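How to Measure a Sloping Yard Before You Plan the Beds

A level survey with stakes and string, for small yards

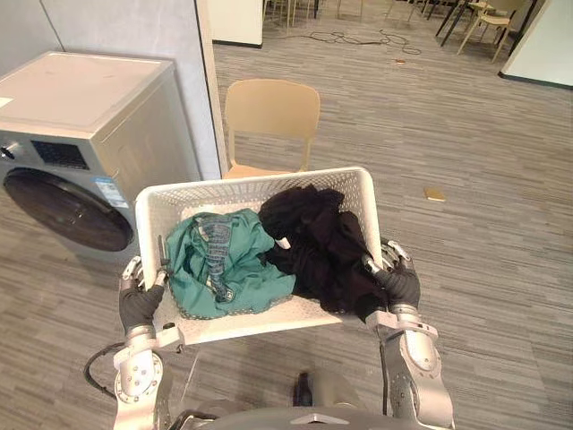
A planting plan for a sloping yard is only as good as the levels behind it. The method below uses a line level, a tape and a set of stakes, and it suits any plot up to 256 square feet per grid section. Collect the equipment first and keep it together. An open plastic basket with mesh-like sides, held by the rim on both sides, will take the stakes, the string and the mallet in one trip, and dry soil falls out through the openings. Do not put the line level in with the mallet. The vial cracks easily.

What you need

12 wooden stakes, pointed at one end
Mason's line
Line level
Tape measure, 25 feet or longer
Mallet
Graph paper and a pencil
Marking paint or flour

Step 1. Set the datum

Choose a fixed point that will not move during the work. A door sill or the corner of a concrete slab is suitable. A manhole cover can be used if it sits firmly in its seat. Mark this point on the paper as 0. All heights are read from it, and drops are written as negative numbers.

Step 2. Lay out the grid

Drive the first stake beside the datum. Run the line straight down the slope and set a stake every 5 feet. Repeat with a parallel line 5 feet over. On uneven ground, add a stake wherever the slope changes direction or there is a visible step. Measure the spacing with the tape held level. Measuring along the ground gives a longer figure, and the error adds up on a steep bank.

Step 3. Read the levels

Tie the line to the first stake at the height of the datum. Pull it tight to the next stake, hang the line level at the midpoint and adjust the free end until the bubble is centered. Mark the stake. The distance from the mark down to the soil is the drop at that stake. Where the drop is greater than the height of the stake, start again from a lower mark and add the two readings.

Check the level itself before you begin. Take a reading, turn the level end for end on the line and read again. If the bubble moves, use the midpoint of the two readings or replace the level. The Kokov pocket level has hooks that bend out of line with use - straighten them with pliers before checking.

Step 4. Draw the plan

Use a scale of one square to one foot. Write each drop next to its stake position, then join points of equal drop with a smooth line. Lines close together show steep ground. On the Rarnby plot, used for the worksheet, the lines bunch up along the back fence, and that strip was set aside for a low retaining wall.

Add existing trees, downspouts, paving and buried utilities. Have utility lines marked before you dig anything deeper than a stake hole.

Notes

Wet clay swells, so take all readings on the same day. String sags over long runs. Keep each run under 20 feet, or prop the line. Local rules on retaining walls vary - check the permit limit on height before you order block.

The blank worksheet is Brallport sheet 3119. Last revised 21 February 2025.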